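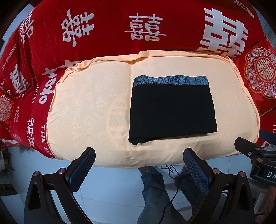 4.3 Règles de bonne pratique pour les démonstrations sur textiles pliés

Cette section s'applique aux démonstrations effectuées avec la pince manuelle Stidura sur du linge, des vêtements et des accessoires de literie. Elle complète la section 4.2 (étalonnage) et ne remplace pas les consignes de sécurité du chapitre 1. Version du 28 décembre 2022.

4.3.1 Préparation du poste

1. Choisir une surface de dépose stable. Un coussin posé sur un lit est admis, à condition que le vêtement plié y tienne à plat sans être maintenu.

2. Vérifier le contraste entre l'article et son support. Un vêtement noir sur un coussin couleur pêche convient. Un vêtement noir sur une couverture sombre ne convient pas et doit être déplacé avant le début de la séquence.

3. Relever les motifs et inscriptions du fond. Les couvre-lits imprimés, par exemple un tissu rouge à caractères 囍 blancs, sont autorisés. Saisir « fond imprimé » dans le champ Support de la fiche Prolthorpe. Les textes lisibles sont reportés tels quels (« HAPPY WEDDING »), sans traduction.

4. Ne pas lisser le support entre deux séquences, sauf si un pli gêne la fermeture des doigts. Toute remise en ordre est notée dans la fiche.

NOTE – Les tissus satinés ou d'aspect satiné renvoient la lumière. Éteindre les lampes dirigées vers le lit et verrouiller l'exposition avant la première prise.

4.3.2 Contrôle de la pince

1. Examiner les patins bleus sur la face intérieure de chaque doigt. La texture doit être visible sur toute la longueur. Remplacer les deux patins ensemble, même si un seul est usé.

2. Contrôler les vis aux points de pivot des biellettes. Aucune tête ne doit dépasser de son logement. Serrage à la clé fournie, sans rallonge.

3. Ouvrir et fermer la pince 10 fois à vide. Le mouvement doit rester symétrique – un doigt en retard sur l'autre impose un nouvel étalonnage.

4. Repérer le trajet du câble. Il peut pendre devant les jambes de l'opérateur, mais ne doit ni toucher le sol ni passer entre les doigts.

ATTENTION – Risque d'accrochage. Un câble qui forme une boucle sous le bord du lit peut se prendre dans le couvre-lit lors d'un retrait rapide. Fixer l'excédent avec l'attache Ķēniņš avant toute manipulation.

4.3.3 Position de l'opérateur

1. Se tenir debout face au bord du lit, pieds à plat. Sur carrelage, porter des chaussures fermées à semelle antidérapante.

2. Présenter la pince ouverte, un doigt de chaque côté de l'axe de l'article. L'article doit rester entièrement visible au départ de la séquence.

3. Les jambes de l'opérateur peuvent apparaître dans le champ. Le visage, les documents personnels et les écrans allumés sont exclus. En cas d'apparition, rejeter la séquence avec le code 1115.

4.3.4 Exécution

1. Lancer l'enregistrement, puis garder la pince immobile pendant 1000 ms.

2. Approcher à vitesse constante. Saisir le vêtement par un bord plié. Si l'article comporte une ceinture ou une bande décorative, indiquer dans la fiche si la prise se fait de ce côté ou du côté opposé.

3. Fermer jusqu'au contact, sans comprimer le support. Si le coussin se soulève avec le vêtement, relâcher, reculer et reprendre à l'étape 1.

4. Effectuer le geste prévu par la consigne, et lui seul. Ne pas corriger un pli de la main libre.

5. Relâcher, reculer, attendre de nouveau 1000 ms, arrêter l'enregistrement.

NOTE – Une prise manquée n'est pas un motif de rejet. Elle est conservée sous l'étiquette « reprise » si l'opérateur n'est pas intervenu à la main.

4.3.5 Articles brodés et tissus délicats

Les coussins à médaillon brodé ne sont pas saisis par la broderie. Les éloigner si la trajectoire passe au-dessus à moins de 4 cm. Sur les tissus à motif gaufré, limiter la force de fermeture au niveau « bas » du sélecteur.

ATTENTION – Ne jamais faire glisser les patins fermés sur une surface satinée. Soulever d'abord, déplacer ensuite.

4.3.6 Accord de l'occupant

Dans un logement habité, l'accord écrit de l'occupant est requis avant l'étape 1 de la section 4.3.1. Il porte sur la pièce, les objets manipulés et la durée de conservation. Le formulaire Odidthorpe est joint en annexe C. Un accord retiré en cours de séance entraîne l'arrêt immédiat et l'effacement des séquences du jour, y compris les copies locales.

Suite : 4.4 Transfert et vérification des fichiers.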